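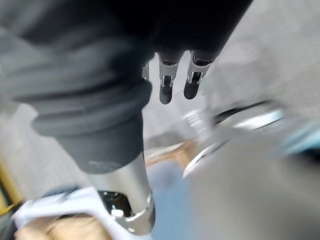

Right, a few of you asked what our house rules are for arms working near people, so I'm going to put them all in one thread. We rewrote them in June and I'm weirdly excited about them. Grab a tea! 1/13

First rule, and the one I'd keep if I had to bin the rest: walk the whole reach before you switch anything on. Go round with the arm stopped and look for whatever it could snag – loose sheets, cables, sleeves on the back of a chair. 2/13

Then the marked zone. Ours at Eltudbridge is tape on the floor, and the tape goes where the arm can get to at full stretch with a tool on. We used to measure without the tool. Don't do that, fingers add a surprising amount. 3/13

Speed. Anything new runs at 140 mm a second until two people have watched it all the way through. After that you can go up to 200, and you write down who agreed. Those are our numbers for our kit, so please work out your own! 4/13

Fingertips get looked at every morning. Run a thumb over the pads with the power off and feel for nicks or a loose edge. If one's going, change the pair. Mixed old and new tips gave us a whole week of wonky grips on the Terska job. 5/13

Sleeves and cuffs over the joints: same check, but bend the joint slowly by hand and look down into the folds. Splits like to start at the bottom of a ridge where you'd never see them with the arm parked. Jabari Urio taught me that one and I now bore everyone else with it. 6/13

Oh, and never wipe a rubber cuff with whatever happens to be on the bench. Damp cloth, mild soap, done. Check the maker's sheet if you want to use anything stronger. 7/13

Stop buttons! Whoever is running the arm has one within reach, and so does anyone else inside the tape. We press every single one at the start of a shift. It takes a couple of minutes and I love it, very satisfying clunk. 8/13

The log. Our old form had 89 boxes on it and people were ticking straight down the column without looking (me included). Josphat Tanui went through it with a red pen and it now fits on one side of A4. The entries are so much better, people write proper sentences in it. 9/13

What goes in: the time, who ran it, what changed since last time, anything that felt off. "Felt off" is my favourite line on the form. You don't need to prove anything to fill it in – a funny noise counts. 10/13

Near misses go in the same log as everything else. We had a separate book for them at Mutiso and it stayed blank for months, which worried me far more than a full one would have. 11/13

Someone asked about the formal standards. Yes, read them, and do a proper risk assessment with someone who knows your setup. A house list sits on top of that work and can't stand in for it. We keep a printed copy of ours by the Garkach cell with pencil notes all over it. 12/13

Still arguing about whether visitors should be let inside the tape with the power off. I say yes with a lock on the switch, Jabari says no full stop. Tell me how you do it where you are, I'd love to pinch some ideas! 13/13

We use cookies to keep you signed in and to see which posts are being read. Accept all | Manage choices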